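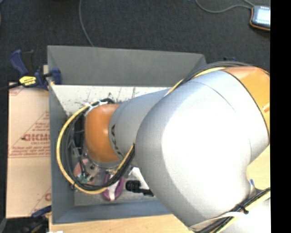

Liam Ó Conaill asked, before the group had left the hall at Prirkthorpe, why a robot should find it harder to pick from a mixed bin than to weld the same seam all day. The question is a good place to begin these notes.

Handout 12: Visit to the Bruso open day, 2025-01-20

A welding robot repeats a path that has been taught to it. In bin picking, the arm must choose an object, decide how to approach it and keep clear of the bin walls. Objects of different shapes lying together make each of these decisions harder.

Points to note from the demonstration:

Cabling. Cables looped about the wrist need enough slack for it to turn – too much, and they may catch on the bin or its contents.

Fixing. The bin was clamped. If a bin shifts, positions stored in the program no longer match.

Reach. Objects close to a wall leave less room for the wrist. Compare the Plumix exercise from May.

Written work: in no more than 248 words, propose an order in which a mixed bin might be emptied, and give grounds for the first choice. Work should be handed to Emiliano Rosales in Room 209.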